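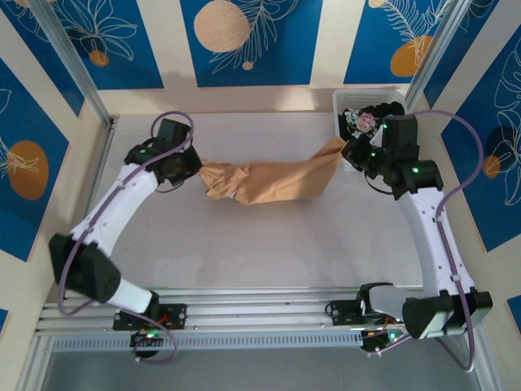 Caring for Household Linen: Washing, Drying, Folding and Storage

Reading time: 4 minutes
December - Gendenora Household Advice Desk

Towels, table linen and bedding represent a considerable part of the cost of setting up a home, and most of them are discarded earlier than necessary. The guidance below is intended for residents of Gendenora properties, but it applies to any household with a washing machine and a place to hang things.

Before washing

Residents are advised to read the care label before the first wash and to keep to the temperature stated on it. New coloured items should be washed separately on the first two occasions. Marks should be treated while they are fresh. Cold water is suitable for egg, milk and blood, all of which set in hot water. Grease responds better to a little washing-up liquid worked in with the fingers and left for a quarter of an hour.

Fabric softener should not be used on towels. It coats the loops and reduces the amount of water they take up. Towels that have already become stiff can often be restored by one wash without detergent, with a cupful of white vinegar placed in the drawer. Vinegar must never be combined with bleach.

Loading the machine

The drum should be filled loosely, with a hand's width left at the top. Heavy towels and light pillowcases are best washed apart. Duvet covers should be buttoned before they go in, or the smaller items will collect inside them and come out soapy.

A spin speed of 1,275 revolutions per minute or thereabouts is sufficient for everyday cotton. Linen creases badly at high speeds and should be given the gentlest spin available.

Drying

Each item should be shaken firmly on leaving the machine. Two people can pull a sheet square between them, first along its length and then from corner to corner, and this will save a good deal of ironing. Where drying takes place indoors, a window should be kept open and the door to the rest of the home closed. Clothes must not be hung over electric heaters.

Residents of the Kerkis and Moken buildings have the use of the ground-floor drying rooms, which close at 6 in the evening. Lines should be cleared by that time. The drying room at Ndung'u House remains closed until the new extractor fan is fitted.

Folding and storage

Linen should be completely dry before it is put away. Seams and hems hold moisture longest and should be checked by hand. Sheets are best folded in thirds along the length - this keeps the crease away from the centre - and refolded along different lines from time to time, as fibres weaken where they are always bent in the same place.

Freshly washed items should go to the bottom of the pile so that the whole set is used in turn. Cardboard boxes and plastic bags are unsuitable for long storage. A clean cotton pillowcase will hold a matching set neatly and allow air to pass through it.

Items past repair

Worn towels make good floor cloths, and a sheet that has thinned in the middle may be cut down for a cot or used as a dust sheet. Clean textiles in any condition may be placed in the collection bin beside the main entrance of each building.

Gendenora Household Advice Desk, Office 41, Kerkis Building | Copyright Gendenora | Back to top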